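Water first: a land trust on the plan to reopen the Jarnevine bog

The Kuvolow Land Trust looks after 700 hectares of upland on the edge of the Jarnevine valley, most of it open to walkers all year. In October it lodged an objection to a plan by the quarry firm Givari to start cutting peat again on the lower bog, where work stopped 14 years ago. We spoke to the trust's director at its office above the Bouazza road.

The first thing she wanted to clear up was who owns what. The lower bog is public land, leased out by the region, and the old lease was never cancelled. "People think it ended when the diggers left," she said. "It didn't. It was put on hold, and a lease on hold can be picked up again with a letter."

Givari's plan covers 70 hectares. The firm says it would cut in strips and block the drains behind it as it went. The director has read the plan twice and says the drainage section is thin. There are two pages on noise and half a page on water, and the half page relies on a survey made before the last drains were closed.

"The ground isn't the same ground," she said. "It has been filling up since then. You can't use the old water levels to tell me what happens when you open a ditch through it now."

She was careful not to claim too much for the bog. Parts of it are still bare, and the trust's own planting on the north side did badly for the first few seasons. Sundew has come back at the wet end, and curlew have been heard there, though the trust has no record of them nesting. "I would sooner say that than have somebody find it out at the hearing," she said.

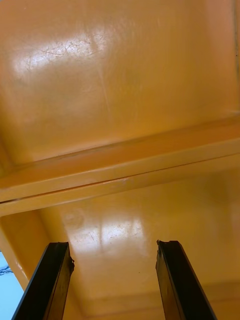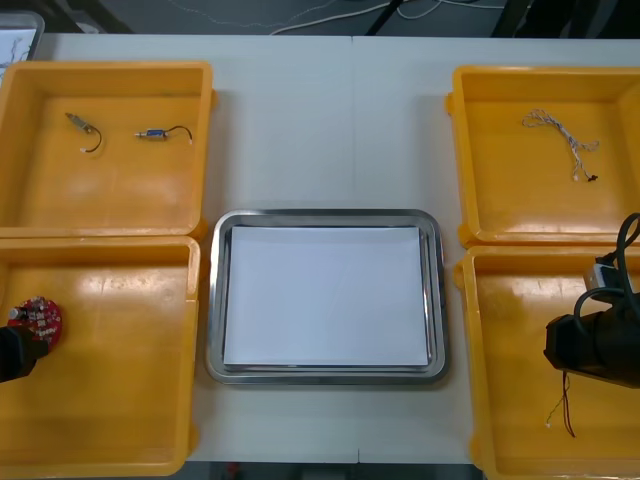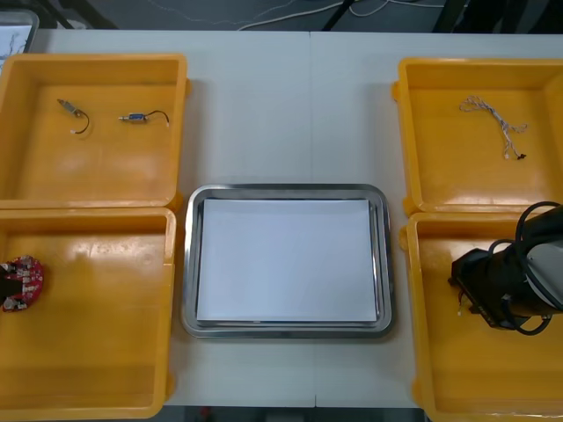
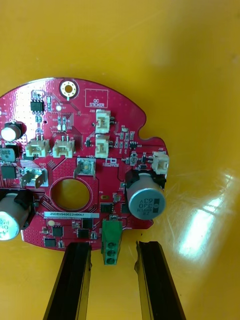 Can the public still comment on the plan? Comments are open until the hearing, and they can be sent in writing to the region's land office or handed in at the desk in Kuvolow.

The trust has had 2000 signatures on its petition, but the director said that letters count for more. A petition is logged as one item. A letter which raises a point about access, flooding or wildlife has to be answered in the officer's report, even if the answer is short.

On jobs, she accepted that the firm has a case. Givari has promised work for local drivers, and there is not much of that in the valley outside the summer. "I'm not going to tell a driver that a sundew pays his rent," she said. "What I'd ask is how long the work lasts and what the village is left with." The plan gives no end date for the cutting - only a review when the first strips are finished.

She would like the region to buy out the lease. That was discussed once before and dropped over the price. Her second choice would be a new water survey, paid for by the firm and carried out over a full winter, with no cutting until it has been published.

The path across the bog stays open for now. The trust is asking walkers to keep to the boards past the second gate and to keep dogs on a lead, as the edges are soft after the rain. The next guided walk leaves the Bouazza road car park on Sunday and is free to join.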